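Nanari Two-Tier Tabletop Shelf

A low shelf for a table, counter or desk. The Nanari has two levels of light wood boards on thin black metal frames, and it gives you two layers of storage where you had one. Things can also go under the lower board, straight on the tabletop.

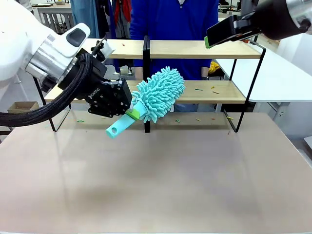
Nanari two-tier shelf, light wood and black metal, with a turquoise chenille duster.

The shelf comes as two matching modules. Stand them side by side for the full width, or keep them apart at either end of a long table. Each module goes together with the hex key in the box. Allow 20 minutes for the pair. Leave the screws slightly slack until all the boards are in, then tighten.

The lower board sits a little further in than the upper one and the side frames angle outward toward the base. Small items are easy to reach on both levels – craft sticks, clips, pens, spice jars.
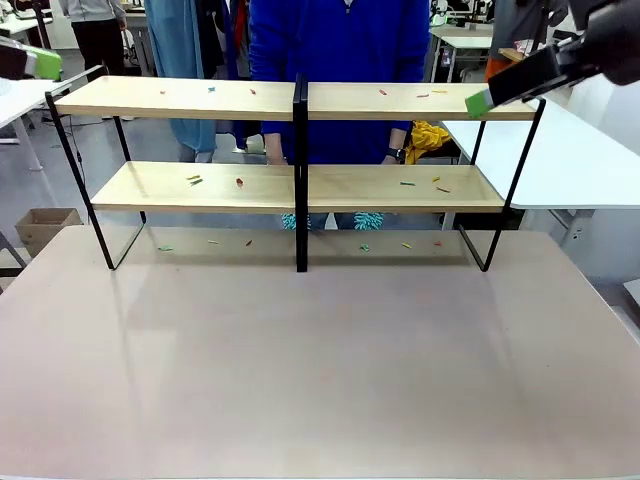

Maximum load is 11 pounds per board, spread evenly. Please don't stack a third level on top. The frames are not made for it.

Cleaning and care

Clear the boards first, small bits included, and start at the top so that dust falls onto a level you haven't done yet. A chenille duster is enough for most weeks. Go over the upper board, then the lower one, then the table underneath. For sticky marks use a damp cloth and wipe the wood dry afterward. No bleach and no scouring pads on either the wood or the metal.

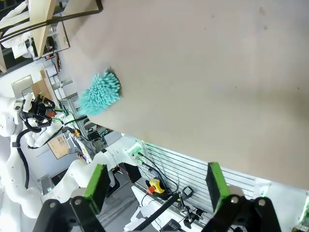 Sille Frandsen
Product Care, Anbridge

Chenille picks up a lot of crumbs and fluff between the strands. Shake it outdoors after use and wash it separately at 40 degrees Celsius, without fabric softener. Let it air dry. The duster is sold separately.

Spare boards and screw packs can be ordered from our parts desk. Have your order number ready – new stock of the wood boards is due in July. The frame is covered for 3 years.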